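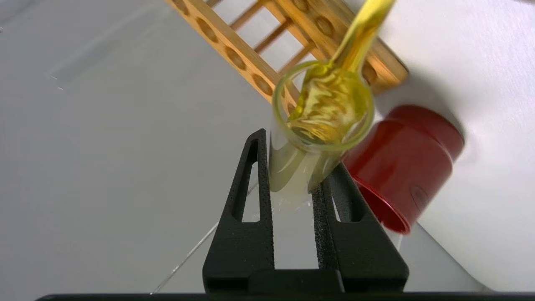

透明圆筒形容器。康德蒙(Condmont)镇的自带容器新规将于六月生效。

康德蒙镇议会本周以微弱多数通过了散装食品零售的修订办法。自六月起，镇上凡允许顾客自带容器购物的店铺，必须先称空罐，再装货，并把两个重量都印在小票上。办法全文七页，其中四页用来定义什么是“容器”。

事情的起因是一罐扁桃仁。去年冬天，镇民托奎尔·佩特森(Torquil Paterson)在主街的蒙克里夫(Moncrieff)杂货店装了一罐扁桃仁，回家用厨房秤复称，认定自己为一只玻璃罐的盖子付了扁桃仁的价钱。他先找店里理论，店里说，罐子按惯例扣除80克。他回信说，他的罐子连盖重得多，并随信附上了盖子。

盖子至今没有还给他。店方表示一直放在收银台的抽屉里，随时可以来取；佩特森则认为应当由店方送回。双方在这一点上的立场，比在扁桃仁问题上还要坚定。

蒙克里夫店主玛拉玛·拉凯纳(Marama Rakena)承认，统一扣除80克的做法是前任店主留下来的，当时店里只卖燕麦和红糖，顾客带来的多半是纸袋。“带纸袋的人这些年白得了不少燕麦，”她说，“他们可没有给议会写过信。”

佩特森写了。据镇议会公开的往来文件，他前后寄出十封信，最长的一封附有手绘图表，比较了圆筒罐、方罐和一种他称为“带腰的罐子”的误差。议会办公室对前三封信的答复完全相同，连错别字都一样。第四封以后改由另一位职员处理，错别字换了一个。

今年议会终于把此事列入议程，排在公墓停车位之后、游泳池开放时间之前。讨论持续到晚上，游泳池因此没有轮到，目前仍按去年的时间开放，也就是说，早上没有人确切知道几点开门。

修订办法的初稿原本要求所有自带容器必须“透明、直壁、平底”，理由是便于店员看清里面有没有残留物。这一条在征求意见时引来强烈反对。反对者包括喜欢用饼干铁盒的人、喜欢用布袋的人，以及一位坚持用茶壶装茶叶的老主顾，她在意见表上只写了一句话：“茶壶就是干这个的。”

最后的文本退了一步，规定容器“宜为透明”，不透明的须打开供店员查看。布袋获得豁免，条件是翻过来抖一抖。茶壶没有单独提及，不过按第二页的定义，凡“能够盛放且不漏的中空物件”均属容器，茶壶应当可以过关。同样可以过关的还有雨靴，一名议员在会上指出了这一点，并要求记录在案。

比较实际的争议在于秤。新规要求空罐和满罐必须在同一台经过检定的秤上称量。蒙克里夫现有的一台秤放在肉柜后面，顾客排队称空罐，就得和买香肠的人挤在一起。拉凯纳已向设备商菲尼尔(Firnier)询价，对方报出的一台带打印功能的秤要400元，安装费另计。她问安装包括什么，得到的答复是：把秤从箱子里拿出来。

“那个我自己会，”她说。

镇上另一家散装店法森(Fasen)的态度要平静得多。该店三年前就开始称空罐，办法是让顾客自己称，自己用蜡笔把数字写在罐底。店方说，这套办法基本上靠信任，偶尔靠橡皮擦不掉蜡笔。新规之下，手写数字不再算数，法森也得换打印小票。店里还剩下一整箱蜡笔，现在摆在门口半价出售，旁边没有说明用途。

议会为小店铺准备了一笔补贴，可以报销购秤费用的一部分。申请表要求填写店铺“预计每日称量容器次数”，拉凯纳填了“看天气”，被退了回来。她又填了一个数字，申请随即通过。她不愿透露那个数字是怎么来的。

对顾客来说，变化主要是多排一次队。称过空罐后，店员会在罐上贴一张写有净重的标签，下次同一只罐子可以凭标签免称，期限半年。标签洗掉了要重新称。标签贴在盖子上的不算，这一句在办法中用了黑体，熟悉内情的居民都知道是写给谁看的。

也有人担心新规会让自带容器的人变少。一位在蒙克里夫门口排队的顾客表示，她本来是为了省事才改买散装的，如今买一把小扁豆要过两道秤，不如去超市拿一包。排在她后面的人则表示支持，说早该有人管管了，随后发现自己忘了带罐子，回家去取。

违反规定的店铺首次将收到书面提醒，再次违反才会罚款。议会没有公布罚款数额，只说会“与所涉货物的价值相称”。按扁桃仁的行情，这多少还有些分量；按燕麦算，恐怕连寄通知书的邮票都收不回来。

佩特森对结果表示满意，但有保留。他认为办法没有处理温度对秤的影响，并说已经着手写信。至于扁桃仁，他早就吃完了，味道据他说一般。

新规文本可在镇议会前台索取，复印费按页计算。游泳池的开放时间将在下次会议上讨论，公墓停车位问题也将再议一次，理由是上次表决时有人以为投的是茶壶。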